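How to Read Your Town Council Candidate's Campaign Finance Report

Posted Feb 9, 2020

I put off reading one of these for years. I figured you needed an accounting degree, or at least a free weekend. Then a seat opened up here in Gorville, the mailers started piling up on my kitchen counter, and I got curious about who was paying for all that glossy paper. So I went and got the reports, and now I'm a bit hooked (sorry to everyone I've cornered at the grocery store).

I'm going to walk you through how I do it. My examples come from Gorville and from Starnwood County, so your forms may look different, but the parts are pretty similar from place to place.
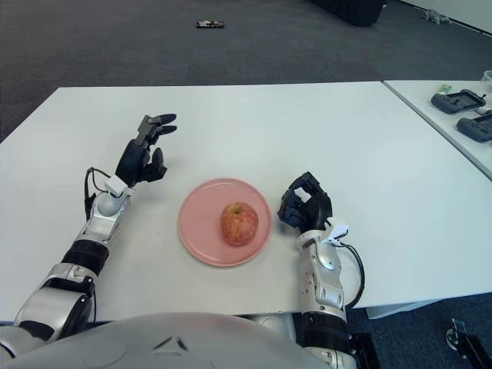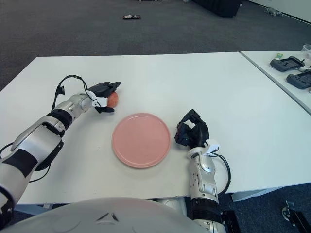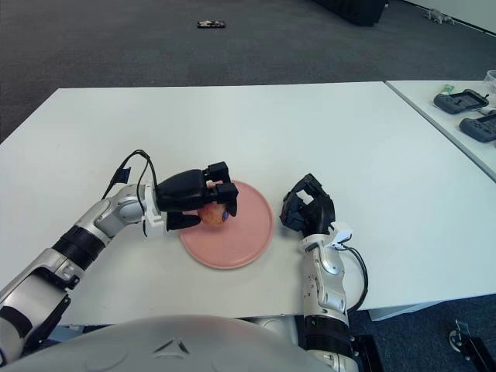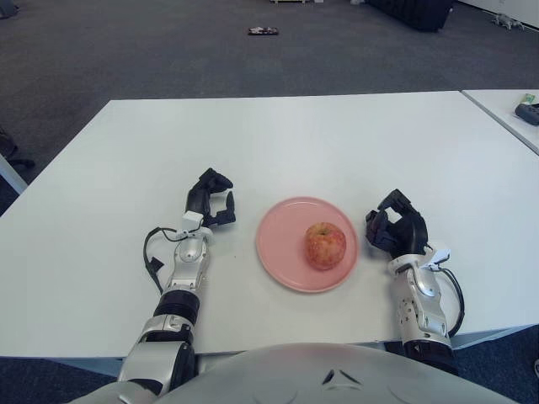
A reader wrote in after my November post to say her clerk's office had told her she needed to give a reason before they would hand over a report, and was that right? In Gorville it isn't. You ask, they give it to you. Check your own town's public records page before you go, print the part that covers campaign filings, and bring it along. Be nice at the counter! In my experience the person you're talking to is usually covering three other jobs and would love a clear request.

Getting the report

Start online. Gorville posts its filings under "Elections," then "Candidate Documents," and then inside a folder that for some reason is called "Misc." Starnwood keeps county races on a separate site, and if your candidate has run for both, you'll want to look in both places.

If you can't find it, email the clerk. Keep it short. Mine goes like this:

"Hello, I'd like copies of all campaign finance reports filed by [candidate] for the current council race, including any amendments. Electronic copies are fine. Thank you!"

Don't leave out the word amendments. I did that my first time and spent an evening getting worked up over a number that had been corrected weeks earlier.

Start with the summary page

The first page or so is the summary, and it's where I'd begin even if you're itching to get to the names. You're looking for money on hand at the start, money that came in, money that went out, and money left over. Get a calculator and check that they add up. A lot of first-time candidates do their own paperwork at the dining room table and they make mistakes, so don't go posting about a scandal over a typo.

One report I read showed $3,861 coming in for the period and I could only find part of it in the donor pages. I was all set to be outraged. The rest was a loan the candidate had made to the campaign, listed on its own schedule at the back — perfectly normal, and I'd have known if I'd kept turning pages.

Then the donor list

Now the fun part. You'll see names, towns, dates, amounts, and often an employer. I go through it with a pencil and mark:

Same last name or same address more than once. Often it's just a married couple. Sometimes you notice a whole office.

Same employer showing up again and again. I once had five donors in a row who all worked for Bromlow Paving. Nothing illegal about that, people are allowed to like a candidate! But the council votes on the road contract, so I wanted to know it.

Gifts that bunch up on one date. Usually that's a fundraiser. There should be a matching expense for a room or food somewhere in the spending pages.

Anything right at the limit. Look up the limit for your own race first, don't take it from me or from Facebook.

Then the spending

People skip this and I think it's the more interesting half. Printing, postage, yard signs, and then the odd stuff. I look for vague descriptions ("consulting" is a big one) and for payments to family members or to a business the candidate owns. Around $2,000 to a printer is a mailer or two in a town our size. The same amount to a person with no description is worth a polite question.

There was a dinner at Café Bragança on one Gorville report that raised some eyebrows at the library. I looked back at the donor pages and there was the fundraiser, same night. Fine by me.

Asking the candidate

If something still bugs you, ask. Email first, give the page and line, and say what you'd like to know. "On page 2 of the report, there's a payment marked consulting. Could you tell me what that covered?" I've had nice long answers to emails like that, and I've had silence, and I've had one very cross phone call. Save whatever you get.

If you think there's a real problem, the report itself should say which office handles complaints. Look for the small print near the signature. Attach copies, stick to what's on the page, and leave out your feelings about the candidate's yard signs.

Next time I'm going to do the same thing with the personal disclosure forms, the ones that list property and side jobs. If your town has a strange version of those, send it my way.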